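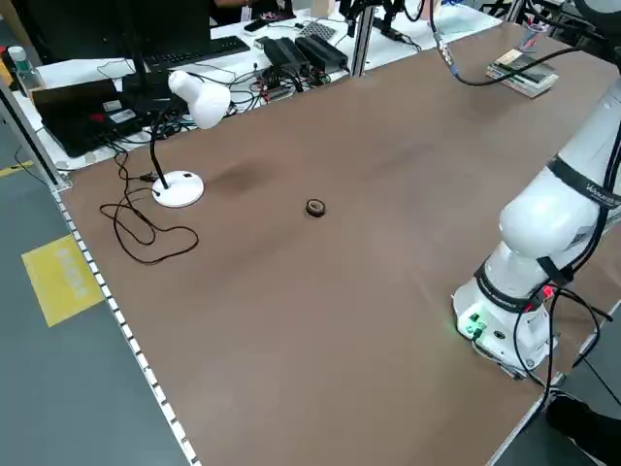 June, a little after 4

Spent most of the afternoon on the brown table, which has been the place where everything in the Haltcombe room gets put down and forgotten, and I wanted to write up how far I got while I still remember (my notes from last time were hopeless, sorry!). The lamp stays, it's a good little lamp, but its cord wanders about in loops over the left half and I'd like it clipped along the edge before somebody's sleeve takes the whole thing over. The roll of dark tape belongs in the Mastell drawer with the others. There's a mark on the top as well, just by the lamp base, and I'll try the mild soap on it first and only then the stronger stuff from Groda.

Then the books. I'd love one proper home for them all, and the Miettinen shelf is the obvious one, being 205 cm tall and with more than two rows still free at the bottom where you can reach without the steps. I did get distracted leafing through things, as one does. The green-and-white one with the Chinese cover and the dark one with the clasped hands can lie flat on the lower row, and the pens can live up there beside them. 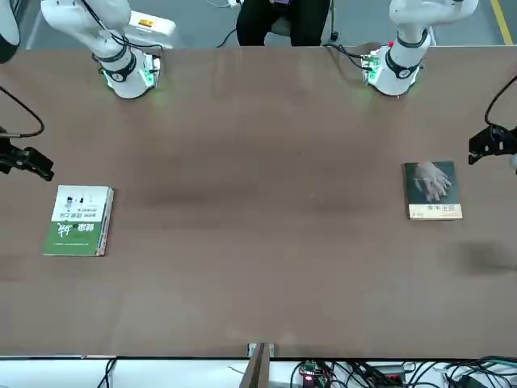
Aleksi Manninen would much prefer the books to stay within arm's reach of the table, and thinks a low rack at the back end would save everyone the walk. Fair point, and I'm half persuaded. Will measure the back end tomorrow and see what fits next to the pen holder.

Still to get: cord clips, soap, a soft cloth.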